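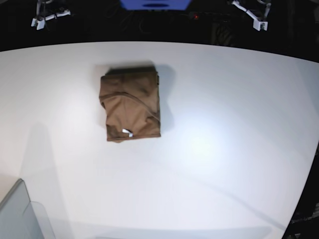 A customer wrote to us in August asking why her jumpers came back folded narrower than she sends them out, and could we please stop, her shelves are deep not wide. Fair enough. We fold to the shelf now. Tell us the depth when you book and it goes on your card.

About Skornevel

We're a folding and pressing room. Clothes come in clean, go out folded, stacked and ready for the drawer. Shirts, trousers, knitwear, school uniform, workwear. Bedding too, though fitted sheets take an extra day and always will.

Started with one table and a contract for 60 tunics a week from Calter, the uniform hire people down the road. Still do them. These days it's 832 pieces on a normal week, more when the schools go back.

How we fold

By hand, on a white top. White shows up fluff, loose threads, a missed mark on the cuff. Brown and khaki things are the worst for hiding stains so those get turned over twice before anyone starts.

Sleeves in first, then the sides, then up from the hem. Thick seams go to the outside of the bundle or they leave a ridge in the one above. Labels get left alone. We don't cut them out, don't tuck them in, if one pokes out at the bottom it pokes out. People want to check the size without undoing the whole thing.

Soft fabrics won't hold a square corner and we dont pretend they do. No card inserts, no clips, no pins. A stack of ten should stand up by itself, that's the test.

What it costs

Priced by the piece, list on the Prices page. Orders over 100 pieces get the trade rate, you don't need to be a business. Minimum order is one bag. Any bag, within reason.

Who we work for

Households mostly. Also Calter, Vincze (the costume store, lots of capes, lots of buttons) and two care homes. We had 226 regular customers at last count and can take a few more, evening collections are full though.

Where and when

Unit behind the tyre place, blue door, ring twice. Open from 7.30am, closed Mondays. Drop-offs before noon are back next day, anything later is the day after that. Please empty the pockets. Tissues especially.

Bookings and complaints both go to the same inbox and get read at the same time, usualy over lunch.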